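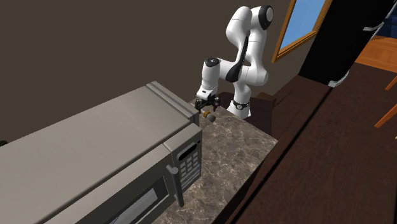
Staff kitchen check, Hemness building
6 July 2019, by Serpil Ertürk
Print this page | E-mail this page

Extinguisher by door: in place, seal intact. OK.
Fire blanket: pull tabs were tucked behind the noticeboard. Moved.
Kettle lead: sheath worn near plug. Taken out of use, Kamrul Munshi to replace.
Microwave: door shuts properly, plug and lead sound. OK.
Fridge: seal split at bottom corner. Reported in May, still not done.
Floor: 2 lifted tiles by the sink. Taped for now.
Exit route: boxes from Stendero left in corridor. Tobias Brannigan asked to clear them.
First aid box: plasters low, eyewash out of date. Reorder both.

Last updated: after kettle lead was withdrawn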